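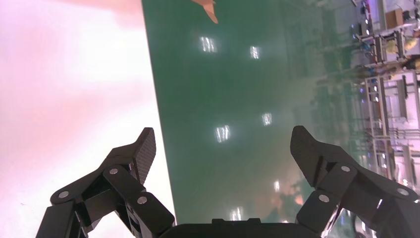 **Julio, 16:30 - mesa blanca y suelo verde**

Hoy me ocupé de la superficie de trabajo y del suelo. La mesa blanca refleja mucho bajo la luz fuerte y en las zonas más claras es difícil ver la suciedad pequeña. Conviene mirar el tablero desde un lado, con la cabeza baja.

Limpieza de la mesa: paño de microfibra y el limpiador neutro de Zodska, 3 ml en 300 ml de agua. No usar el de Irby, que deja una película y después la cinta no pega bien. Pasé el paño siempre en dirección al borde largo y recogí el resto con un segundo paño seco.

El suelo verde es brillante y muestra cada pisada. Lo fregué con poca agua. Los productos de Sarnelitz los dejo para otra vez, primero quiero probarlos en un trozo pequeño debajo de la mesa.

Medidas para el pedido del tapete (proveedor Prado):
- ancho 570 mm
- largo 932 mm
- color gris mate, sin dibujo

Pregunté si lo hacen con esquinas redondas, todavía no tengo respuesta. Si tarda más de una semana, corto yo el material viejo - queda un rollo en el armario, pero tiene una marca de doblado en el medio.

Pendiente:
- ordenar el fondo, hay demasiadas cosas juntas
- comprar paños
- preguntar por una lámpara con luz más difusa para este lado de la mesa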